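5 min read

I fold on the bed. I know, I know, the proper folding people want a nice firm table at hip height, but my table has the mail on it and the bed is right there. The trick is to put something down first. I spread a blanket over the covers, smooth the part I'm going to use and leave the rest bunched up toward the pillows. It catches the lint, and when I'm done I take it outside and give it a good shake.

Sweaters are what I get asked about most, so let's do those.

Start by laying the sweater out wide and patting it flat with your palms. Don't tug! Knits stretch when you tug and then you've got one shoulder longer than the other forever (ask me about my gray Sjöberg cardigan). Get the sleeves out from underneath before you fold anything, and feel along the armholes with your fingers, where the fabric loves to gather up into a lump. If you fold over that lump you'll have a crease there until spring.

Then it's one side in, sleeve laid back down along the body, other side the same, and bring the bottom up in two goes. Thick sweaters I only fold once. They puff up otherwise and you can't shut the drawer – mine is an old Prernen dresser with 17 inches of depth and not a hair more, so I've tested this a lot.

Loose threads: leave them alone until you've looked at the inside. If it's a tail from a label, snip it. If it's coming out of the knit itself, pull it through to the wrong side with a crochet hook and let it be.

Fuzz and pilling I deal with before folding, never after. I bought a Dollix sweater comb years ago and it still works fine on anything smooth. On fleecy stuff go easy, because you'll take the nap right off with it.

Dark red on pink penguins, my favorite folding spot:
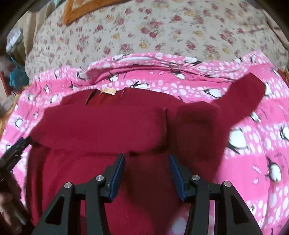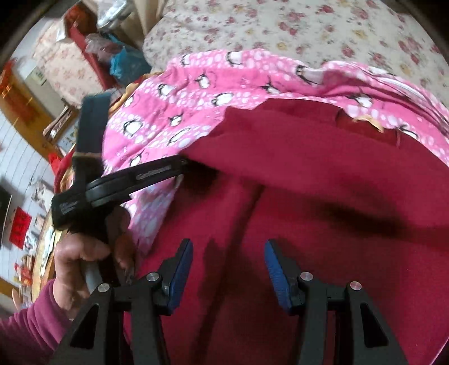 One more thing about dark reds. Wash them on their own the first few times, inside out, in cold water, and dry them flat on a towel you don't care about. I ruined a cream pillowcase learning that one. And keep the penguins out of that load too, white spots show everything.

Next time I'll get to scarves, which I roll, and hats, which I've pretty much given up on.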